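Skison T2 Teaching Kit
Hand guiding and remote operation for two-finger grippers

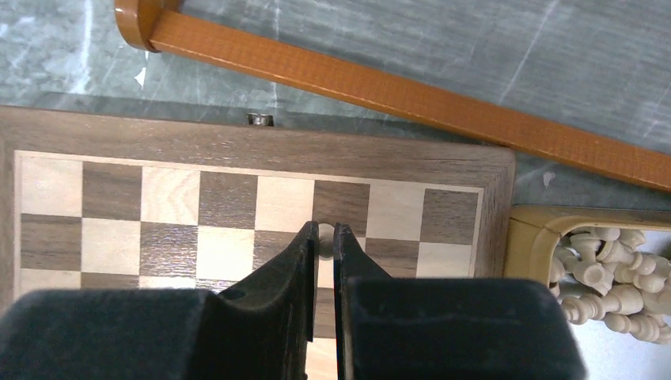 Juwita Mandagi writes: We changed over from a pendant in October and the operators stopped asking for me after the first morning. My one complaint is the leader arm cable, which should be longer. Order the extension with the kit.

Overview

The T2 records a manipulation task while a person performs it through the robot. The operator either moves the arm directly by its handle or drives it from a desk-mounted leader arm. Joint positions, gripper opening and wrist camera video are stored against one clock, and each attempt is saved as a separate episode. Episodes can be replayed on the arm, trimmed, labelled and exported for policy training.

The kit is intended for small-part handling: sorting, tray to fixture transfer, kitting, and placing pieces on a marked grid. It is supplied for six-axis and seven-axis arms with an accessible torque interface. Arms without one can be used in remote mode only.

Teaching modes

Hand guiding. The arm is gravity compensated and follows the operator's hand. Gripper opening is set by a thumb wheel on the handle. Best for short, slow tasks where contact matters. The operator's hand may enter the wrist camera view if the handle is fitted on the camera side, so fit it opposite.

Remote control. The leader arm has the same joint order as the follower and a sprung trigger for the gripper. Trigger travel maps linearly to finger opening by default; a two-slope curve is available for thin or rounded parts, with finer control over the last part of the closing stroke. Motion scaling can be set to 1:1, 2:1 or 4:1. At 4:1 the clutch button will be needed on most transfers.

Mixed. Approach by leader arm, final placement by hand. The changeover is logged in the episode. Do not switch modes with a part held above a drop height you would not accept, as the arm settles slightly when gravity compensation engages.

Specification

Joint sampling rate: 1000 Hz
Camera: wrist mounted, fixed focus, global shutter
Camera and joint clock offset: below 2 ms after calibration
Leader arm reach: 480 mm
Leader arm cable: 1.5 m (3 m extension available)
Finger opening: 0 to 68 mm
Grip force: 5 to 40 N, adjustable in software
Episodes held on the controller: 2000, then oldest unlabelled first
Controller supply: 24 V DC
Export: joint and gripper data as CSV, video as MP4, index as JSON

Recording a task

1. Fix the work surface and mark the position of boards and trays. A board that creeps between episodes will show up later as placement error.
2. Run the clock calibration. It takes 20 seconds and must be repeated whenever the camera has been unplugged.
3. Set grip force with the part you intend to use. Turned pieces with rounded heads need a lower force than flat-sided ones, and are best taken below the head if the fingers can get there.
4. Press the foot switch to start the episode, perform the task at an even pace, and press again to stop.
5. Mark the episode as keep, discard or review. A discarded episode stays on the controller until the next purge.

For pick and place on a grid, vary the pick position as well as the target square. Operators tend to choose the easiest piece in a heap, and a set recorded that way covers very little of the tray. Shaohua Pan's application note for the Emlow finger set gives a worked sequence for small turned parts — ask for it when ordering.

Supplied with the kit

Leader arm with desk clamp
Guiding handle with thumb wheel
Wrist camera and bracket
Controller and power supply
Foot switch
One pair Emlow narrow fingers, black

Not supplied: robot arm, gripper body, work surface. Flange adaptors are listed separately under Chowdary mounts.

Notes

Finger tips are a wear item. Light scuffing does not affect grip, but replace the pair if the tips no longer meet evenly when closed. Recalibrate finger zero after replacement.

Firmware before build 1303 does not log mode changeover. Controllers returned to Prusuvmont for service are updated free of charge; the update can also be loaded from a USB stick.

Spare fingers are sold in pairs only.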